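# The Installment Plan for People Who Hate Installment Plans

Lucienne Chauvin keeps a drawer of other companies' late notices. Some came to her own address, back when she was 22 and financing a mattress. The rest were mailed in by customers of Gitine, the small installment lender she runs from the second floor above a tile showroom. She reads them the way other people read restaurant menus.

"Look at the font on this one," she says, passing over a sheet from a lender that has since closed. "That's a font that wants your car."

Gitine lends up to $1,000 at a time, mostly for things that break: water heaters, transmissions, teeth. It doesn't charge late fees. In August it quit charging the small "convenience" fee for paying by debit card too, a change Chauvin had been promising for longer than she likes to discuss.

"I kept telling people it was a technical problem," she says. "It was a spreadsheet problem. The spreadsheet liked the fee."

I ask how a lender with no late fees gets anybody to pay on time. She has clearly been asked before, most often by men holding small plates at conferences.

"We text them. Then we call them. Then Joana calls them, and you don't want Joana to call you."

Joana Garcia, who sits close enough to hear this, objects. She runs what Gitine calls the payments desk and what anyone else would call collections. "I'm very nice," she says. "I ask what happened. Usually something happened. I had a man whose paycheck went to an account he'd closed, and he didn't know he'd closed it. His wife closed it. That was a long call."

Borrowers who fall behind can move a payment to the end of the loan twice without giving a reason. A third time takes a conversation. Garcia won't tell me how many of those conversations she has in a week, though the headset has left a dent in her hair that suggests the range.

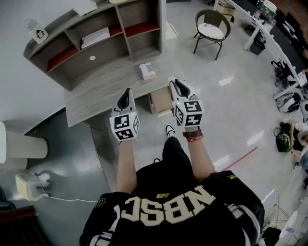 *At the desk, in an NBSC jersey.*

The paperwork is the part Chauvin would most like to talk about. Her first loan agreement ran to 22 pages. She had paid a law firm well for it and didn't understand page nine.

"I called them up and said, what's page nine? And there was this silence, and then a younger person got on the line."

The current agreement fits on four pages, and the work of getting it there fell to Keerthana Fernandes, Gitine's compliance manager. She describes the job as removing one sentence at a time and waiting to see if anyone from the state writes to her. Some sentences turned out to be required by law. Others had been copied from agreement to agreement for so long that they referred to fax numbers.

"There was a clause about what happens if you pay us in foreign coin," Fernandes says. "I kept that one for a while. I was fond of it."

Money to lend comes from a credit line with Fakhoury, a family-owned finance house that Chauvin says took 60 days to say yes and one lunch to say it. Before that she pitched Gasemard, which liked everything about the business apart from the missing late fees. She still has their feedback. It is in the drawer.

Gillespie Innes, who manages the credit line at Fakhoury, is less romantic about it. "I don't care whether they charge late fees," he tells me by phone. "I care whether the loans get repaid. Last year 98 percent of the scheduled payments came in, counting the ones they'd moved. If that number goes down, Lucienne and I will have a different kind of lunch."

She laughs when I read her this. Then she asks me to read it again, slower.

There have been stumbles. An arrangement to offer Gitine loans at the checkout of Ziltar, an appliance chain, lasted one spring. Store staff were supposed to hand over the four-page agreement and let people read it. Customers did read it, standing at the register, with a line forming behind them and a dishwasher on a cart.

"They hated us," Chauvin says. "The cashiers, the managers, the people in line. We'd finally written a contract people would read and they were reading it in the worst possible place."

Would she go back into stores? Maybe, with a chair. She has drawn the chair on the back of one of the late notices, and it has a cup holder.

Garcia's phone rings while we're looking at it. She puts on the headset, says hello in a voice I'd describe as very nice, and asks the caller what happened.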